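Início > Oficina > Dicas > Gravar demonstrações com garras de mão

Gravar demonstrações com garras de mão: dicas para a bancada

Por Emiliano Ulloa. Atualizado em 08/11/2021

Estas notas servem para quem grava tarefas domésticas com garras de mão, para depois treinar um modelo. Partem do princípio de que as garras já estão montadas e calibradas. Se ainda não estão, veja primeiro a página da calibração.

Antes de começar

Arrume o chão. Os cabos das garras e os da extensão acabam todos no mesmo sítio, e quem grava está a olhar para as mãos. Passe os cabos por trás de quem grava sempre que o comprimento o permita. Fita de tecido segura bem no mosaico e sai sem deixar cola; a fita de embalar deixa.

Limpe os cubos de marcadores com um pano de microfibra seco. Nada de álcool, que ataca a tinta de algumas impressões. Um cubo com dedadas perde a leitura nas faces inclinadas, e o problema só aparece quando se processa o ficheiro.

Abra e feche cada garra 20 vezes antes da primeira gravação. Se os dedos prenderem, desaperte o parafuso do eixo um quarto de volta e repita.

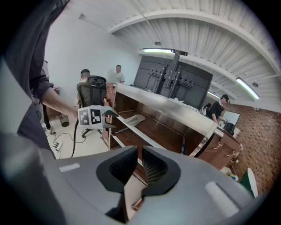

Garra com cubo de marcadores, junto à bancada.

Luz e reflexos

Tampos de metal refletem as lâmpadas do teto. Quando o reflexo cai em cima do objeto a agarrar, mude o objeto de lugar uns palmos ou rode o móvel. Tapar o tampo com um pano também resolve, mas então convém gravar toda a série com o pano, para não misturar dois fundos sem querer.

Mantenha as mesmas lâmpadas acesas do princípio ao fim da sessão. Se quiser variar a luz, e vale a pena, faça disso uma série separada e escreva-o no nome da pasta.

Escolher e preparar as tarefas

Comece por tarefas curtas, com princípio e fim claros: pôr uma chávena num prato, juntar um par de chinelos, abrir uma gaveta. As compridas ficam para quando a pessoa já tem a mão feita. Na nossa sala damos 16 repetições a cada disposição dos objetos e depois mudamos tudo de posição.

Mudar de posição quer dizer mudar mesmo. Quem arruma tende a pôr as coisas sempre no mesmo canto. A Greer Lamont resolveu isto com um baralho de cartões: tira-se um, e o cartão diz a prateleira e a orientação. Dá algum trabalho na primeira tarde e depois anda depressa.

Objetos moles, como panos e chinelos, precisam de mais exemplos do que os rígidos. Agarre-os por pontos diferentes. Se agarrar sempre pelo calcanhar, o modelo só aprende o calcanhar.

Durante a gravação

Parta sempre da mesma posição de repouso, com as duas garras à frente do peito e os cubos virados para a câmara da cabeça. Conte dois segundos parado e só depois avance. No fim, volte ao repouso e conte outros dois. O corte automático usa essas pausas.
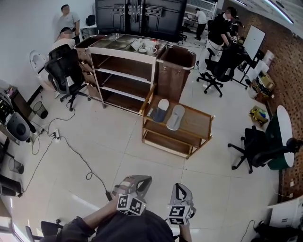

Ande devagar, a um ritmo que conseguisse manter a tarde inteira. Movimentos bruscos borram os marcadores, e as correções rápidas de pulso são as piores. Se falhar a pega, tente de novo dentro da mesma gravação: uma falha seguida de correção é um bom exemplo. Se deixar cair o objeto e tiver de o apanhar com a mão livre, pare e marque a gravação como rejeitada.

Evite cruzar os braços à frente do corpo. Um cubo tapa o outro e perde-se a posição das duas garras.

Quem não está a gravar pode continuar o seu trabalho na sala. Pedimos apenas que não passe entre a pessoa e a bancada.

Pausas

Ao fim de 90 minutos troque de pessoa. O cansaço nota-se primeiro nos ombros e depois nos dados, porque os braços descem e as pegas ficam todas mais baixas. Nas pausas pouse as garras de lado, com o cubo para cima, nunca apoiadas nos dedos.

No fim do dia

Veja três gravações ao acaso antes de desligar. Chega para apanhar uma câmara torta ou um marcador sujo.

Copie tudo para o disco e só apague os cartões no dia seguinte.

Escreva no caderno o que mudou: pano no tampo, pessoa nova, borracha dos dedos trocada. Em janeiro tivemos de deitar fora uma série do projeto Trindeo porque não havia registo de qual das garras tinha sido reparada.

Enrole os cabos em oito. Em círculo apertado partem junto à ficha.

Ver também: Calibrar os cubos de marcadores | Trocar a borracha dos dedos | Nomes de pastas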